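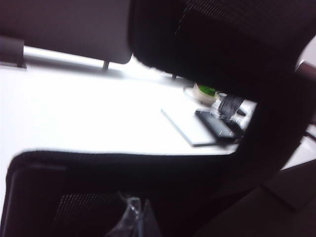
Black mesh office chair back, close up.

Quick one this week, typed up from my notes so forgive the gaps. Spoke to a piano tuner in Odside on 26th July, over a pot of tea and a plate of cheese toasties. She asked me to leave her name out. Fine by me, everyone in town knows who she is anyway.

She came to it late. Was 44, doing payroll at Lemma, bored stupid. "I had an upright at home that went sour every winter and I couldn't get anyone out under six weeks. So I bought a tuning lever and wrecked it myself." Wrecked it properly too. Two broken strings in the bass and a pin so loose it never held again. She's still got the piano. Still won't let visitors play it.

The training was mostly by post, then a year of Saturdays with an old bloke over in Stidar who barely spoke. "He'd hit a fifth and look at me. If I said it was fine he'd hit it again, harder." She reckons she couldn't hear the beats at all for the first few months. Then one arvo she could, and after that she couldn't stop hearing them. Fridges. The hand dryer at the pool. Church was a nightmare.

I asked what people get wrong. Heaters, she said, before I'd finished the question. Pianos shoved up against heaters, or under the split system with the air blowing straight on the lid. "They'll spend a fortune on the thing and then cook it." She'd put it on an inside wall, away from the window, and leave it alone. A bowl of water in the bottom does nothing much, in her view, apart from getting knocked over.

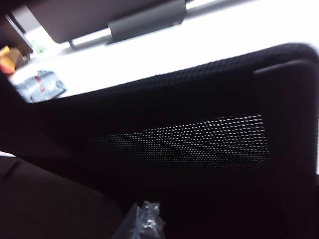
Most of her work is out of town now. The furthest regular is a hall 96 kilometres away with a Verkitz baby grand that someone left them in a will. Lovely tone up top, she says, shocking action. The hammers are worn nearly flat and the hall can't afford new ones so she files them a bit each visit and hopes. "There's only so much felt. I tell them that every year and every year they say next year."

December is the mad month. Carols, school concerts, everybody ringing at once because somebody's nephew is going to play. She won't take bookings after the second week any more. Did it once, ended up tuning in a pub with the footy replay on and a man singing the wrong note at her to be helpful.

Does she play? Not really. A few hymns, the slow bit of the Moonlight, and the run of chords every tuner seems to have for checking things over at the end. Her's is half of an old dance tune, and she's forgotten the other half.

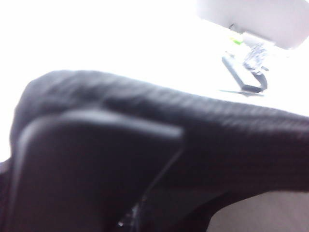
On money she's pretty blunt. It pays less than payroll did. The lever and the mutes last for ever but wire doesn't, and fuel is fuel. She put her price up by 3 dollars last year and lost one customer, who came back. Electronic tuners? Uses one to set the A, then does teh rest by ear. "I'm not precious about it. Some good tuners use the app all the way through. I just get a headache from looking."

She turned 59 in autumn and her shoulder's going. The right one, the lever arm. The physio has her doing stretches with a rubber band in the doorway, which she does when she remembers. There's a young one from the high school who's been asking about learning, good ears, plays the cello. Nothing settled. "I'll give her the bad upright first," she said. "See if she comes back."

Then her phone went, a school with a stuck pedal, and she took the last toastie with her.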